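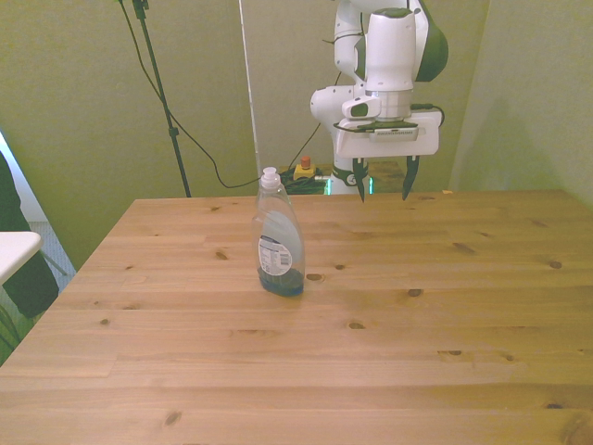
Pine table, and what's left of the washing up liquid

Cleaning a knotty pine table with washing up liquid — ok or not?
Posted by Pacita Layug in Stistside Home Help

Table is pine, long planks joined side by side, plenty of knots. Second hand, no idea what's on it, wax or oil or nothing. Been wiping it down with washing up liquid and water since February and now it feels a bit rough when I run my hand along the grain. Is it the soap? Nearly at the end of the bottle (the blue stuff, see photo) so if I should be buying somthing else now's the time. Also do the knots need anything doing to them. Thanks

Margus Toom
Soap's fine. Used it on ours for 29 years. Just dont soak it.

Ott Eglītis
Bit more to it than that. Washing up liquid is made to shift grease, so if the finish is wax or oil you're slowly taking it off. Water then gets in and lifts the grain — that's your roughness.

Test first. Drop of water somewhere that doesn't show, leave it 2 minutes. Beads up, still got a finish. Soaks in and goes dark, it's bare or near enough.

If bare: let it dry overnight, light sand with 200 grit or whatever's close, always along the planks, never across. Hoover the dust. Thin coat of hard wax oil, wipe off the extra, second coat next day. Lay the oily rags out flat outside to dry, don't bundle them up, they can catch fire.

After that a damp cloth does most days. Tiny squirt of washing up liquid in a bowl of warm water for sticky patches, wring the cloth right out, dry straight after. No need to chuck what you've got left.

Knots, leave them. Unless one's weeping resin, then a bit of white spirit on a rag before you oil.

Mārtiņš Grigaitė
Same problem here, went with beeswax. Smells nice but mugs leave rings. Would go for the oil next time tbh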